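The Second Life of a Chewed Ball

Every animal shelter has a corner where the donations wait. In Urkden, a town where the last bus leaves before seven in the evening, this corner has slowly become a whole room, and people now come from other shelters to look at it. The room belongs to Driro, a small rescue home for dogs and cats. I went there on a Saturday with the idea to write about adoptions, and I stayed for the toys. 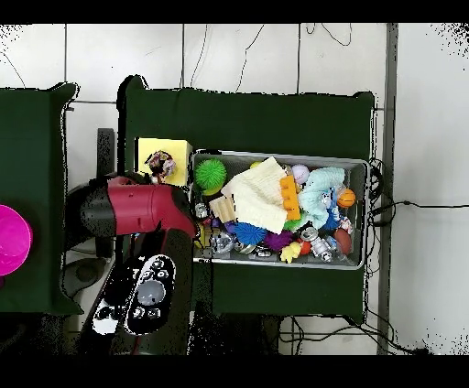
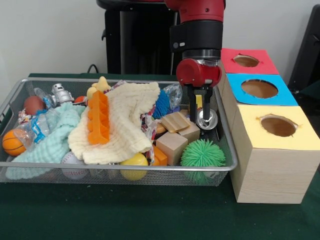 A grey bin and a wire basket, each filled with toys.

Driro keeps places for 30 dogs and a smaller number of cats. When I visited, most of the kennels were taken. The dogs get a walk in the morning and a walk in the afternoon, and between these walks the day is long. A dog that was living on the street does not always understand a closed door. Some bark, some lick the wall, and one old brown hound, who had been there since January, was turning in circles so much that the floor of his kennel had a clean ring in it.

The staff tried music, then they tried more hours outside, and this helped a little. What helped more was to change the things inside the kennel. They call the method Flimutus, a word which means nothing and was taken from the name of a cat who could open cupboards. The rule is simple. No dog keeps the same toy longer than two days. On the third day it goes away, and something with another shape, another smell and another sound comes in its place.

I must say that I did not expect much from this. At home my own dog has had one rubber bone for six years and looks content. But my dog also has a garden, a sofa and a postman. In a kennel a new object is an event. I watched a young female sniff at a knotted sock for eleven minutes before she touched it with her teeth. After that she carried it to her bed and slept on it.

The toys are given by families, by a school and by Nwankwo, the pet shop near the station, which keeps a collection box beside its till. In the past year the shelter wrote down 1542 donated things in its notebook. Not all of them could be used. The person who sorts must look for loose eyes on soft animals, for small batteries, for long threads and for stuffing made of little beads. Cats must not get string or ribbon without a person in the room. A ball must be too big to go down the throat of the biggest dog who will meet it, and for this there is a wooden board with holes at the wall, a very old-fashioned instrument, and everybody trusts it.

What passes the sorting is washed. Soft things go in the machine at a high temperature with no perfume, and the hard ones stay overnight in a bucket with a cleaner that is safe for animals. Then they are put on a shelf by smell, which surprised me. There is a shelf for things that were stored with hay, one for things kept near dried mint, and one for things that smell only of the cupboard. The mint shelf is not popular with the dogs. The cats have another opinion.

Money is always a question in such a place. The washing costs the shelter 300 euros in a winter, more than in summer when the blankets dry outside. The new toys that it used to buy cost much more than this, and many were broken in one afternoon. Now it buys only the heavy rubber ones for the strong chewers, because no donated toy survives them.

Does it bring more adoptions? The shelter does not want to promise it. Visitors like to see a dog who is busy with something, this is true, and a quiet corridor makes them stay longer. But the staff told me that they also changed the opening hours in the same season, and they painted the entrance, so it is hard to say which change did the work. I liked this answer.

The old hound still turns in circles, but mostly before meals. When I passed his door he had a piece of fire hose with a knot at both ends, and he did not look up.

If you want to give toys, Driro asks you to wash them first and to bring them on weekdays before noon. Towels are also needed, up to 100 cm long, because the bigger ones block the machine. Pillows with feathers cannot be taken.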